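Paste notes, bindery bench
1/7/21

Came in early to look at the three pots of paste I left under damp cloths, and I am happy to say that two of them are still perfectly good. The third smells like the inside of a boot and has gone out to the compost. I cooked that one in a hurry with tap water and the old flour, so I can't pretend to be surprised, but I did want to see how long it would hang on in a cold room. Now I know.

For anybody picking this up after me, the batch we want to repeat is the starch one. I used the Jondia wheat starch, soaked it overnight, and cooked it slowly in the small double boiler with the dented lid. The flour paste from Fodgate grabs faster and is lovely for covering cloth, but it dries a shade darker, and on the thin Japanese tissue I could see it plainly under the window. Elżbieta says she likes that warmth and that I fuss too much. She may be right about cloth. I won't budge on tissue.

Proportions as weighed this time, since my last note was so badly written that even I couldn't read it: starch 8 g to begin with as a test, which was silly, as it stuck to the pan before it ever thickened. After that a proper batch, 353 g of water and the starch added by eye until it looked like single cream. I know, I know. I'll weigh it next time and write the number in the margin here.

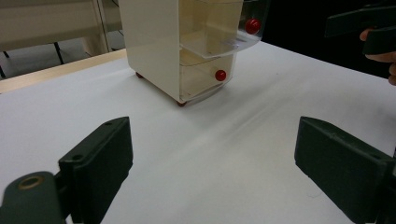 Cream drawer unit, upper drawer partway open.

On to the Hauksdóttir ledger, which is what all this paste is really for. It is a farm account book, half leather, and the spine has come away so completely that the text block can be lifted out like a loaf from a tin. The sewing is sound through most of it, which cheered me up no end. The first two sections are hanging by one thread, and somebody long ago tried to help them with a strip of brown tape, bless them. The tape came up fairly well with a warm spatula and a great deal of patience. The stain it left will have to stay, and I've told Unnur so, and she took it very well considering it is her family's book.

I found the page with the wool prices on it and lost a good part of the morning reading. There is one hand for the early years, very upright, and then a rounder one takes over and starts drawing little sheep beside the totals. Whoever it was could draw a sheep. I have asked Zaid to photograph those pages before we wash anything, even though the ink looks like iron gall and I don't expect we'll wash those leaves at all. 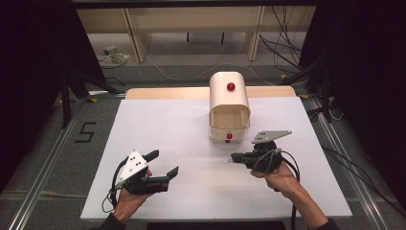 Spot tests on the ink: a tiny drop of water in the corner of a ruled line, blotted straight away. Black did not move. The red ruling did, at once, a nasty little pink bloom on the blotter. So no washing, no damp pressing near the ruled columns, and the guards have to go on with paste as dry as I can work it. I brushed some out on glass first and let it stand until it had lost its shine, then laid the tissue on with tweezers. That gave me a repair I could bend after an hour without any cockling. I did a second one wetter just to compare, on a scrap of blank end leaf, and it pulled into a curl like bacon.

Boards next. The original front board is split at the bottom corner but I want to keep it. The back board is past saving, all crumbs. Ívar had a sheet of Sokwood millboard put by from the atlas job and was good enough to let me have it. It is a touch thicker than the old one, so I'll be sanding it down, and I'd ask whoever has the sanding block to please bring it home. It was on the shelf by the nipping press in May and I have been making do with a bit of dowel and bad temper ever since.

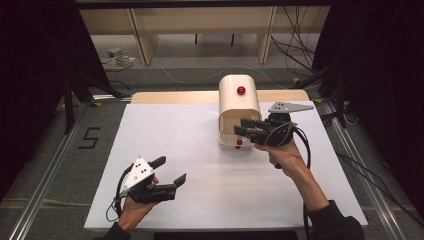
Leather is the one thing I haven't settled. Ragnheiður has offered a piece of calf the right sort of brown, pared already along one side, but it feels stiff to me and I'd like to try a strip around a dummy spine before I say yes. The dummy only needs to be 200 pages or so of waste paper and a rounded back. Any of the old catalogs will do.

To do, when I'm next at the bench:
Weigh the starch!
Finish guarding the first two sections, then press overnight between felts.
Ask Unnur if she wants the newspaper scraps from the spine lining kept. I would. There is half an advertisement for boots on one of them.
Log the ledger under job 808 and put the loose bits in the same box with it.
New cloths for the paste pots.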